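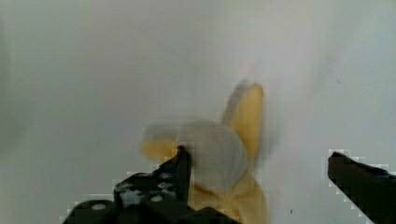
The banana, half peeled.

Stories > Short > Readers' Page

Filed under: very short fiction, kitchen

My uncle Ifor ate a banana at four o'clock, always in the kitchen of the house in Hotcombe. He pulled the peel down in strips and let them hang as they wanted. One stood up, one went to the left. He did not correct them.

"In Kellow we cut it with a knife," I said. I was new there, and I wished to speak of something.

"Then you miss the opening," he said.

In October I came back to empty the cupboards. I bought 2 bananas at the shop and peeled the first one slowly, down to the middle. Then I stood with it and forgot to eat, until the clock of the church gave four.

3 comments

Ada Pellegrini: I read it two times. My father also was a knife man.

Arwel Cadwaladr: Did you eat the second one?

Karim Awad: Good story, I would like it longer.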